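Gedgate Community Responders
Handout 3: Arriving on scene and the first few minutes
Course lead: Wumpini Nartey

Read this before the evening session. Bring your pocket notebook and the call sheet from Handout 2, filled in as far as you could get. We start at 6:30 pm and the side door in Zakaria Street is open from 6:15.

1. What you know before you leave the house

The dispatcher gives you an address, an age if there is one, and a short reason for the call. Treat the reason as a starting point. "Fall" can be a bruised hip or it can be a stroke. "Unwell" covers almost everything.

Write down the time you accept the call. Write down the address as you hear it and read it back. Skaltville has a Mill Road, a Mill Lane and an Old Mill Road, and all of them have come up on real calls.

If you are not fit to respond, log off. That includes being tired, having had a drink, or having a child with you in the car. You do not have to explain it to anyone.

2. Driving

You drive as a member of the public. You have no lights, no siren and no right to pass a red signal. Park so that the ambulance can get closer to the door than you did. On a narrow street that often means driving past the house and walking back.

3. At the door

Stop and look before you go in. Check for dogs, traffic, smoke, smell of gas, raised voices. If something is wrong, go back to your car, lock it and call dispatch. You are allowed to wait for police even when the patient sounds very sick. This is the part of the course that new people argue with most, and we will go over it again in the session.

Gloves go on before you ring the bell. Say who you are: first name, community responder, an ambulance is on the way if you know that it is. Do not promise a time for the ambulance.

4. The primary survey

Go in the same order every time. If you find a problem, deal with it as far as your training allows before you move on.

Danger. Again, now that you are in the room. Cables, wet floors, needles.
Response. Speak first, then touch the shoulders. Use the AVPU scale: alert, voice, pain, unresponsive.
Airway. Is it open? Can the patient talk? Noisy breathing usually means a partly blocked airway.
Breathing. Look, listen and feel for up to ten seconds. Gasping now and then is not normal breathing. Unresponsive and not breathing normally means start CPR, send for the AED and tell dispatch.
Circulation. Color, skin temperature, pulse, bleeding. Severe bleeding that you can see from the doorway gets pressure straight away, ahead of everything else on this list.
Disability. AVPU again, plus the face, arm and speech check if there is any hint of a stroke.
Exposure. Look at what you need to look at, then cover the patient up. People get cold fast on a kitchen floor.

5. Talking to the patient

Get down to their level. Ask what happened, in those words, and let them finish. Most patients will tell you the main thing in the first half minute if you leave them room.

Then go through SAMPLE:

Signs and symptoms
Allergies
Medications
Past medical history
Last thing eaten or drunk
Events leading up to this

Ask to see the medicines. A repeat prescription slip is better than somebody's memory of it. If there is a bag of boxes, keep it together and hand it to the crew.

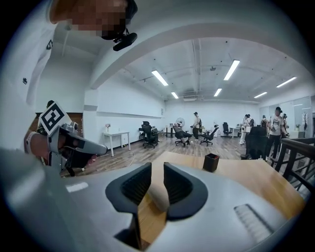
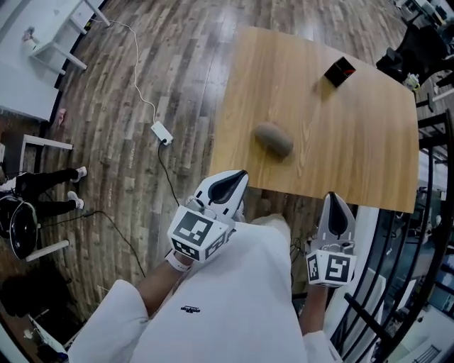

6. Observations

Take a first set as soon as the primary survey is done, and put the time beside it. Repeat sooner if the patient changes.

Respiratory rate: count for a full minute. Try to do it without announcing it, as people change their breathing when they know it is being counted.
Pulse: rate, and whether it is regular or irregular.
Oxygen saturation: take off nail polish or try another finger. Cold hands give poor readings. Write down whether the patient was on air or oxygen.
AVPU: every time, even when the answer seems obvious.
Temperature and blood glucose: only if you have been signed off on the kit.

A number by itself means little. A saturation of 89 in a pink, chatty patient with cold fingers should be checked again. The same reading in somebody who cannot finish a sentence should go to dispatch now.

7. Handover

Keep it under a minute. The crew will stop you if they want more. We use ATMIST for injuries and a shortened form for everything else:

Age and name
Time it started
Main complaint
What you found
What you did
Whether the patient is better, worse or the same

Practice it out loud at home. Reading it in your head does not help much.

Sample handover, medical:

"This is Joan, she's 74. Chest pain since ten past two, came on sitting down. Central, into the left arm. No allergies. She has high blood pressure and takes the tablets in this bag. Pulse 96 and regular, resps 20, sats 95 on air, alert throughout. She's had no medication from me. Pain is the same as when I got here."

Note what is missing: the story of the drive, the neighbor's opinion, and any diagnosis.

8. Afterward

Fill in the patient report form before you go back on call. Use black ink, and put one line through mistakes with your initials. Restock from the Flullon cupboard and sign the sheet inside the door. If the AED was used, it comes off the road until the pads have been replaced and the unit checked.

If a call bothers you, phone me or the duty lead on extension 331, day or night. It may be a call that went well. It may be one from a few weeks back.

Homework for Session 4

a. Learn the primary survey in order.
b. Write a handover for the bicycle case on your call sheet.
c. Time yourself counting a family member's breathing for one minute, twice, and note both results.
d. Read the section on oxygen safety in the course folder. There will be a short practical on changing a regulator.

Room for next time is 295, upstairs. The elevator is on the left past the front desk.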